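Staltlow Blocks: sorting layouts on a board

README, revised Sat 26 October
Maintained by In-ho Ryu

Summary

Staltlow Blocks is a collection of still pictures of small coloured wooden blocks set out on a board. Each picture has a plain text record giving the colours, shapes and positions of the blocks. The collection was put together for work on grouping: which blocks belong together, by what property, and where on the board the group stands.

The current release holds 1,878 pictures in 23 folders. One folder corresponds to one layout family. Folder names are short codes and carry no meaning beyond order of entry.

Contents

pictures/ still pictures, one per layout
records/ one text record per picture, same base name
lists/ suggested splits and the list of withdrawn items
CHANGES version notes
TERMS conditions of use

The picture and the record share a base name. If one is missing the other should be ignored and the fault reported.

Terms used in the records

block: any loose coloured piece standing on the board. The board is never a block.
pair: two blocks of the same colour placed touching or close together.
cylinder: a round block with a flat circular top.
star: a prism whose top face is a star outline. Points are not counted in the record.
upright: standing with the star or circular face on top.
board: the light wooden surface on which the blocks stand.
surround: whatever the board rests on.

Colour words are restricted to a fixed list of 11. Shades are not recorded. A block that looks darker on one side because of the light keeps a single colour word.

Position words

Positions are given from the viewer's side. "Front" is the edge of the board nearest the viewer and "back" the edge furthest away. Left and right are the viewer's own. The position of a pair is the position of the pair as a whole. Within the pair, the two blocks are described relative to each other ("left of", "in front of", "behind").

"Centre" used alone means the middle of the board. "Front centre" means midway along the front edge. Earlier records used "near" and "far" in place of "front" and "back"; these were converted in September and the old words should no longer occur.

Record fields

name base name of the picture
family folder code
blocks list of blocks, each with colour and shape
groups list of groups, each with position and the property shared
overlap yes or no
note free text, often empty

The overlap field is set to yes if any block hides part of another from the viewer. It says nothing about contact. Two blocks may touch without overlapping, and may overlap with a gap between them.

Grouping by colour

Layouts in this family place blocks of one colour together and keep the colours apart. Shape is allowed to differ within a group. In the layout below, the back left group is a green cylinder with a green star to its right, the two touching. The back right group is red, with the star in front of the cylinder, so overlap is set to yes. The two remaining pairs are at front left and front centre. 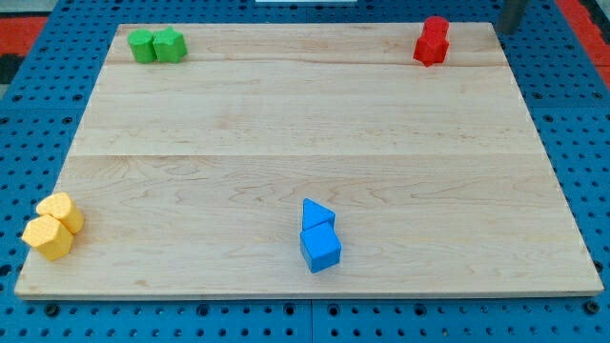 Known faults

Grain lines and seams in the board can be picked up as edges by simple outline methods. Masking the board by colour removes most of this, but pale blocks go with it.

Records from the first 2 folders were typed by hand and contain spelling variants ("gray", "grey"). The spelling list in lists/ maps them to one form.

The note field is not consistent between folders and should not be used for scoring.

Splits

Splits are made by folder. Mixing pictures from one folder across training and test sets gives scores that are too high, as neighbouring layouts may differ by a single block.

Corrections

Send the base name, the field and the proposed value to In-ho Ryu. Corrections are applied at the next revision and entered in CHANGES. Withdrawn base names are not reused.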